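Care of Wooden Floors in the Home
Last updated: May 20, 2026
By Hertta Väisänen, Talora Household Advice

Wooden floors should be swept or vacuumed with a soft brush head before any damp cleaning is carried out. Grit left on the boards will scratch the finish underfoot. Mops must be wrung out thoroughly, and standing water should be wiped up at once.
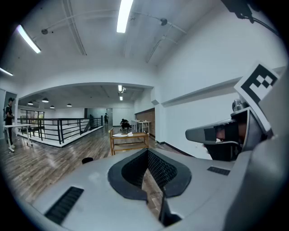 For oiled boards, dilute 37 ml of floor soap in five litres of lukewarm water. Lacquered boards require a neutral cleaner only. Vinegar and steam are not recommended on either finish.

Felt pads should be fitted beneath chair legs and renewed each April. Residents who are unsure which finish they have may place a drop of water in a corner: on worn oil it will darken the wood within a few minutes.

Contact: Talora Household Advice, 51 Kokkonen Street
© Talora. All rights reserved. Back to top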